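Institutions that buy household robots are usually shown the most difficult task first. The view taken here is that they should ask to see the easiest one, and ask to see it all day. The argument arises from the humanoid assistant service now offered by Hokska to residential homes and small clinics, under a contract that combines the machine, its upkeep and remote supervision in a single monthly fee.

The task at issue is the movement of a bottled drink between a refrigerator and a desk. Hokska lists it first among the services in its brochure, and it is also the one that most prospective customers say they want. Residents ask for drinks throughout the day, and the staff time spent on those requests is rarely recorded anywhere.

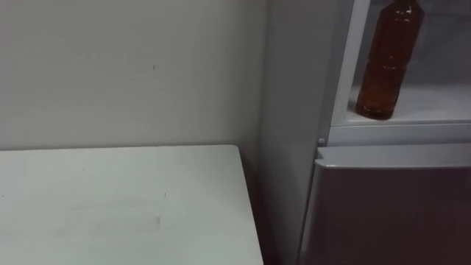
A refrigerator is a harder piece of furniture than it looks. A bottle may stand well forward or far back. Doors differ in weight, in the direction they swing and in the kind of grip they offer. Hokska's terms deal with this by requiring a survey of each appliance before installation, and the survey must be repeated whenever an appliance is replaced. For a home with one kitchen this is a minor matter. For the residence at Nanalstead, which has 20 refrigerators of several makes and ages, it is a considerable one, and the price of repeat surveys does not appear in the summary of charges. It should.

Rawan Matar, who advises the Nanalstead residence on purchasing, has proposed that any trial consist of 497 transfers of a single drink, carried out on ordinary days with ordinary interruptions. Hokska's own acceptance test calls for 55, performed in one session with its technician present. The larger number has been criticized as excessive. It is not. A home that serves drinks from breakfast until the evening would reach it quickly, and a short session tells the buyer very little about how the service behaves on a Sunday, when no technician is on call and the kitchen is in the hands of relief staff.

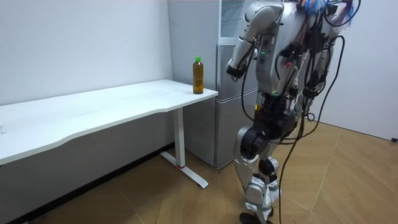

The second question concerns floor space. Hokska asks for a clear standing area in front of the appliance and beside the surface on which items are to be placed. Many resident rooms cannot provide this without moving a bed or a chair, and a room should not be arranged for the convenience of equipment. Karim Qaisi, whose firm Qaisi fits kitchens for care homes, has suggested a shared refreshment point on each corridor. The proposal has merit, although it changes what is being bought. A drink brought to a shared point still has to be carried to the person who asked for it.

Comparison with the Delis serving cart is therefore fair, even if Hokska's sales staff discourage it. The cart has no arms and opens no doors. A member of staff loads it, and it travels along the corridor to the rooms. It costs far less to lease, and the training takes one morning. Hokska replies that a humanoid can take on further duties later - folding, wiping, clearing - and that the cart cannot. That may prove correct. A public or charitable body, however, should pay for duties that are in the contract on the day it is signed.

None of this is an argument against the service. The monthly fee is clearly stated, the supervision arrangements are better than most, and the right to withdraw after 2 months is generous. Buyers should make use of that period. They should name one task, write down what counts as a completed transfer and what counts as assistance by staff, and keep the record themselves. Hokska has indicated that it will accept records kept by the customer, provided that its technician may inspect them. That provision should be written into the main agreement, where at present it is found only in correspondence.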